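The Sandal Rule

Halldóra Sveinbjörnsson loved a good rule the way other people love a good pie. Her handbook for Saltside had grown to 60 pages, and she could tell you which bad afternoon had produced each one.

"Read me sixteen again," said Ruan Mkhize. He had been at Saltside since July and already had it by heart, but he liked how she did it.

"Rule 16," she said, beaming. "Close on the edge, never on the middle. Squeeze until it holds, then stop squeezing!"
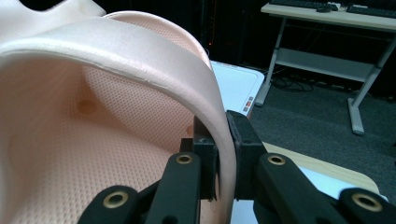 It sounded like nothing. But Ruan had watched people at Lorano grab soft things like they were catching a bus, and every one of those grabs went into the lesson. A robot learns your manners along with your moves. He thought that was the most wonderful idea in the world, and a little scary too, like having a small child in the back seat while you drive.

"What about two hands?" he asked. "The book says one shoe, one hand. It doesn't say who goes first."

Halldóra opened her mouth and closed it. She flipped to the back, then to the front. Then she grabbed a pen.

"Do it slowly," she said. "Left and right. Talk while you go."

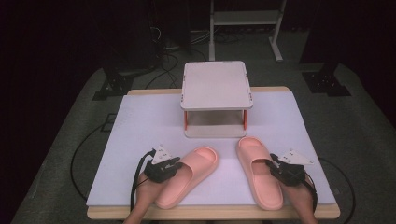
"Left waits," said Ruan. "Right takes the strap. Left doesn't start till right is clear of the stand."

"Why right?"

"Because I'm right-handed?"

"Terrible reason. Try again!"

They tried it the other way, and then both together, which made her laugh out loud. By supper she had crossed out four versions and Ruan's wrists ached, and page 61 had a heading with two lines under it.

"Thygesen will want to argue about this one," she said happily.

"Good," said Ruan, and reached for the left shoe.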